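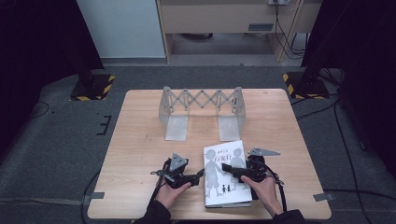 October 2, 2023

Chapter 11 finished before breakfast. Reading speed in Japanese is holding at 32 characters a minute on narrative passages, less on dialogue with Osaka dialect. At this rate 白夜行 runs past November.

Changed the card deck again. Intervals over 60 days were failing too often, so I capped them there and deleted the duplicates. 354 cards left from this book alone, mostly police and pawnshop vocabulary. Anežka says to drop any word seen only once. Tried that on the last two chapters and lost a term that came back four pages later. Will keep single occurrences until the end of the chapter, then cut.

Dialect verb endings still cause most of the errors. Copied the negative forms onto one sheet, past tense on the reverse.

Lesson with Anežka moved to the evening. Need to ask about the particle on the second line of chapter 12. Two readings, both grammatical.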